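The House That Isn't There
An interview with Eluned Ifans of Droklow

March 11, 2021

Eluned Ifans sells houses to people who will never live in them. The going rate is $300 a month, utilities included, and the tenants are robots.

Her company, Droklow, makes a subscription package called Henolano: a set of rendered homes in which a two-armed robot can practice household chores before anyone lets it near a household. I spent an afternoon with her and the product, and came away with a mild wish to redecorate.

"People expect a gray box with a cube in it," Ifans said, scrolling through the catalog. "Everybody has a gray box with a cube in it. I had one for years. You can train a robot to be a genius in a gray box and then it meets a rug."

So Henolano has living rooms. It has sectional sofas and wall lettering and the kind of shelving you buy on a weekend and regret. I asked who does the decorating. 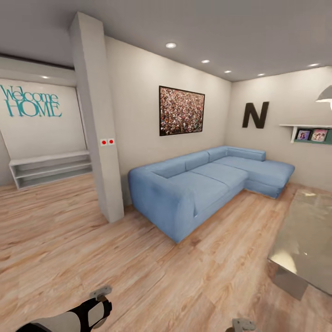 "Anwara does most of it," she said, meaning Anwara Amarasinghe, who came to Droklow from a firm that staged apartments for sale. "She has strong views. I wanted plain walls, because plain walls are cheap. She said no one lives like that, and if they do they don't need a robot. We argued over throw pillows for the whole of May."

Who won?

"There's a pillow pack. It costs extra."

The chores are sold in packs too. There are 103 of them in the current release, from the plausible to the seasonal. Ifans opened one that involves small decorative pumpkins, which she described as the most requested item in the catalog and also the one she is most tired of looking at.
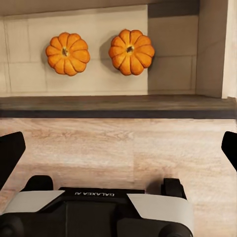
Two pumpkins on their shelf in Henolano, with the gripper touching neither of them.

"A pumpkin is a rude object," she said. "It has ribs, it has a stem, it's wider than you think. A mug has a handle, so at least somebody has thought about how you'd pick it up. With a pumpkin you just have to commit."

I wondered whether a customer could get the same lesson from a real pumpkin and a real shelf, for a good deal less than $300. She had clearly heard this one before.

"Sure. Buy a pumpkin. Now buy another one, because you crushed it. Now somebody has to put it back on the shelf each time, and that somebody has a degree, and he's started looking at job postings." In Henolano a reset takes a keystroke. The license covers 14 houses and up to 11 sessions running side by side, and the pumpkins hold up well under both.
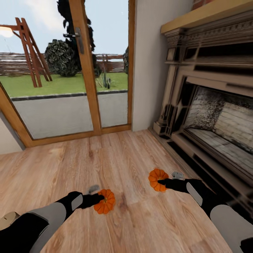
The two-handed tasks are where she thinks the money is, and where most of the complaints come from. Harish Kulkarni, who handles support, keeps a list of the complaints and let me read it. One customer wanted less sunshine. Another asked whether the fireplace could be removed, as the team kept stopping work to discuss it.

"They're fair, mostly," Kulkarni said. "The one I can't fix is when they tell me the arms got in each other's way. Yes. They do that. Mine do it when I make a bed."

I have my own complaints. The installer asked me for the same license key three times, and the manual, written by someone fond of the passive voice, refers throughout to a menu that has since been renamed. Moving between houses is slow enough that I made tea during one switch and drank it during the next. Ifans took notes on the first two and said of the third that the tea was a feature.

She is better on the subject of dull things. The pack she recommends to new customers has no pumpkins in it and very little furniture in view. It's tabletop work with plain shapes, and it sells badly.

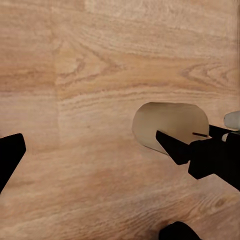 "It's a cylinder," she said. "I can't make the brochure exciting, it's a cylinder. But it's lying on its side, and you've got to come at it from somewhere, and the wood grain is busy enough to give your vision people something to chew on. If your system can't cope with that, I'd like you to find out from me and not from a lady with a vase."

The nearest competitor is Skonix, which charges less and offers one kitchen. Ifans was polite about it. "It's a very nice kitchen," she said, and after a moment, "I'd eat there."

Henolano is sold by the month with no minimum term, and academic labs can ask Kulkarni for a discount, which he says he is allowed to give and would prefer not to advertise. The next release adds a laundry room. Amarasinghe has already picked the tile.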